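Against the white table

Jan 17, 2019 / Opinion / 5 comments

I have now been told by three separate people that what my workroom needs is a white table. The latest was a salesman at the Dirurwood showroom, who walked me past the oak, the beech and a very decent green lino top to get to it. It was called the Vomport. It was 80 centimetres deep, it cost $488 without legs, and he ran his palm over it the way people stroke a horse they are hoping to sell.

I did not buy it. I've been arguing with him in my head ever since, so I may as well do it here.

The case for white goes like this. White is clean. White is bright, so you can see what you're doing. White is neutral, so it won't throw a colour onto your work. White makes a small room feel bigger. Every one of these gets repeated in catalogues and on those websites where people show off a desk with one pencil on it, and I don't believe anyone repeating them has used such a table past the first fortnight.

Take clean. A white table is the same amount of clean as any other table that has been wiped by the same person with the same cloth. What it does is report on you. Every crumb of eraser, every fleck off a pencil, every bit of grit that came in on a sleeve sits up and waves. On my old brown bench there is, I'm sure, a good deal of muck, and it has never once bothered me or spoiled a piece of work. On white I would be wiping all day. The people who sell these tops know this, and I noticed that Dirurwood had a spray bottle tucked behind the display plant.

The usual answer is that you ought to want to see the dirt. In a kitchen, fine. I'd take a pale bench for rolling pastry and say nothing more about it. But most of what gets done on tables in back rooms and garages isn't pastry. It's sorting, gluing, cutting, laying parts out in order and finding the one you've dropped. For that you want the thing you're working with to show up and everything else to keep quiet.

Bright small things do show up on white, and I'll grant the other side that much.

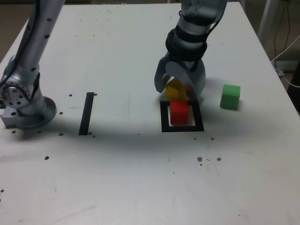
A yellow cube at the gripper, black markings and dark specks on a white tabletop.

You would not lose that cube. Mustard yellow on white can be picked out from across a room, and the black outline on the table is as plain as a road sign. If all my work was done with coloured blocks, the salesman would have had his $488 and I would have gone home happy. But look at the specks as well. They are tiny and they mean nothing to the job, and the white gives them the same treatment it gives everything else. My eye went to them nearly as fast as it went to the cube, and then it kept going back.

And my work isn't coloured blocks. I repair picture frames and small boxes. What I lose is slivers of pale wood, white thread, clear tape ends, bone-coloured inlay and the little nylon washers that Khamphan sends out in bags with no label. On a white top every one of these vanishes. I spent a good part of last June working on a borrowed white trestle while my own bench was being re-legged, and I crawled around that floor looking for washers that were sitting on the table the whole time.

Then there is the tape. Buy a plain white top and sooner or later you start marking it. There's nothing on it to tell you where anything goes. A wooden bench has a knot here and a burn there, and after a few years you know that the glue pot lives beside the burn. White gives you none of that, so out comes the black tape: a strip to line things up with, a box to put the parts in. I don't mind tape. I use it myself. But I do notice that people pay extra for a surface with nothing on it and then put something on it in the first week. You could have had the lines for the price of a roll and kept the old door you were using before.

As for brightness, yes, it is bright. It's bright in the way a car bonnet is bright when you're driving west at teatime. Put a decent lamp over a glossy white top and half the light comes straight back up at you. The Drikov people make a matte version, and I've tried one at a friend's place, and it's better. It also holds a pencil mark like a grudge. You scrub it, the mark goes grey and spreads, and now you have a smudge the size of a coaster where you used to have a line.

Neutral I will allow to painters and to anyone matching colours for a living. They have a real reason and they tend to choose a proper mid-grey anyway, when you ask them. For the rest of us the colour of the table does nothing to the colour of the work that the curtains aren't already doing.

That leaves the bigger room. My workroom is small. It was small with the brown bench and it was small with the white trestle, and in June it had the further drawback of feeling like a dentist's.

I can hear the objection that all this is fuss over a slab of board, and that I could put a mat down. I could. A dark green cutting mat on a white table is a good arrangement, and I'd recommend it to anyone who already owns the table. But once the mat covers the part you work on, I'm not sure what the white is for. It's a border.

A full fit-out from the same showroom, with the tops, the legs, the drawers and a stool in matching white, was quoted to me at $3220. I asked whether the tops came in any other colour at that price. He said there was a light grey on order, and that most people who saw it went back to the white. I asked to see the lino again. He had to go and find the lights for that end of the shop.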